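The Curkell, Muddale: a three-night stay
Reviewed by Maham Baloch

We booked the Curkell for three nights in December, mainly for its position. It is a short walk from Muddale station and the walking route along the river starts behind the car park. The hotel has 132 rooms over four floors. We paid for a standard double with breakfast and booked direct through the hotel's own site.

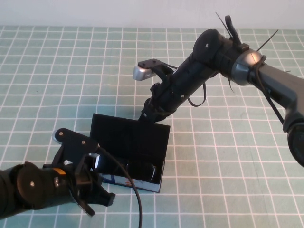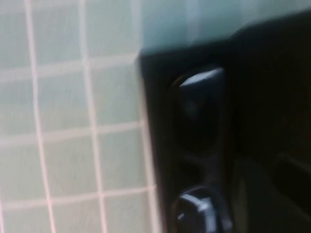

Arrival and check-in

Check-in opens at 3 pm. We got there at half past two and were asked to wait in the lounge, where there was free tea and a plate of shortbread. The key cards were ready just after three. The man on the desk, Haris Niazi, explained breakfast times and the parking charge without being asked. Parking is £9 a night and you need to give your registration at the desk, not at the machine.

There are two lifts. One was out of service for our whole stay, so there was a queue most mornings.

The room

We were on the third floor at the back. The bed was a proper king size with a firm mattress, and the pillows were a bit flat until we asked for two more. Heating is controlled from a dial by the door and it works quickly. The window opens a few inches.

Storage is on the small side for two people. There is a hanging rail with six hangers, one deep shelf and a safe. Suitcases had to go under the desk. The kettle is a decent size and the tea tray was topped up each day, though we ran out of milk on the second night and had to go down for more.

The shower was hot with good pressure. The extractor fan comes on with the light and runs for several minutes after you switch it off, so light sleepers should shut the bathroom door. Towels were changed when left on the floor, as the card says.

Noise was low at the back. My sister Nusrat had a room facing the road and could hear buses from 6 am.

Food

Breakfast runs from seven until ten. The hot food is self-service and was better early on. By half past nine the eggs were dry and the mushrooms had gone. Toast is made to order and comes quickly. Porridge was good every day.

Dinner is served in the Honer Room on the ground floor. We ate there once. The lamb shank was tender and a generous portion, and the vegetable pie came with too much pastry and not much filling. Two mains, a shared pudding and two glasses of wine came to a little more than we would usually spend. The service was friendly but slow, with a wait of 30 minutes between ordering and the food arriving.

Wi-fi and other facilities

The wi-fi is free and held up for a video call from the room. In the lounge it dropped out twice. There is a small gym in the basement with two treadmills, a bike and some weights. It has no natural light but was clean. There is no pool.

Checking out

Check-out is at 11 am. Our bill had a bar charge on it that belonged to another room, and it was taken off straight away. Bags can be left in a locked room behind reception until 5 pm.

Would we stay again?

Yes, if the price was similar. Ask for a room at the back, go down to breakfast before nine and book dinner somewhere in town.

Rooms 4/5
Food 3/5
Service 4/5
Location 5/5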